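Motcombe bench notes
Sunday, June 26, 2022
By Fahad Chaudhry
3 comments | 8 shares

Dye vat again. The indigo went off some time between Friday night and this morning, and I am choosing to blame the weather. Surface was a flat navy with no coppery film on it at all, and the liquid underneath had gone from yellow-green to the color of pond. pH strip said 9, which is too low for this recipe. Added lime a spoonful at a time until it crept back up, then a bit of fructose, stirred slowly along the wall, lid on, walked away. Walking away is the part I'm bad at.

Yupin Meesuk's rule is one hour, no peeking. I peeked at twenty minutes. Pond.

While it sat I weighed out the cotton for the Dresside order. Dry weight of the scoured yardage came to 1,127 grams, less than the sheet on the wall says, so either the sheet is wrong or we scoured off more size than anyone expected. My money is on the sheet. It's in Toàn's handwriting and has a coffee ring where the decimal point ought to be. I've written the new number underneath in pencil. Please don't "correct" it back.

Scour notes, because I will forget: soda ash plus a squirt of the neutral soap, simmered two hours, water came out like strong tea. Second scour came out like weak tea. I stopped there. Khang would have done a third and he would have been right, but Khang wasn't here. 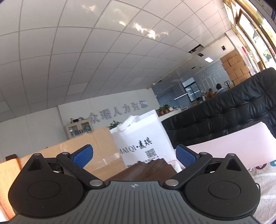 Second look at the vat, a full hour this time. Better. Green-yellow below, bronze skin on top, a bit of a flower starting in the middle. Dipped a test strip for one minute, aired it, and got a respectable sky blue that went on evenly apart from the corner I was holding. Three dips gets us something like denim. Five gets us close to the swatch Dresside sent, if you stand by the window and are feeling generous.

Strip 19 in the sample book is today's. Strip 18 is missing. If you took it to match thread, bring it back, it's the only one from the April vat that didn't crock all over everything.

On crocking: rubbed the new strip on white muslin, dry, and got a faint gray-blue smudge. Damp was worse. I think we're leaving too much loose pigment on the surface and need to squeeze out under the liquid before lifting, slowly, the way Yupin does it and the rest of us claim to.

To do:
- Order lime. The tub marked LIME is plaster. Ask me how I know.
- Heat mat thermostat is reading 141 in a room where I am wearing a sweater. Replace.
- Định wants the small vat for his shibori on Tuesday. Fine by me, as long as he skims it first and writes down what he adds.
- Email Dresside about the shade before we dip the whole lot.

Vat lid on, mat unplugged, gloves hung up inside out. My left thumb is blue to the second knuckle.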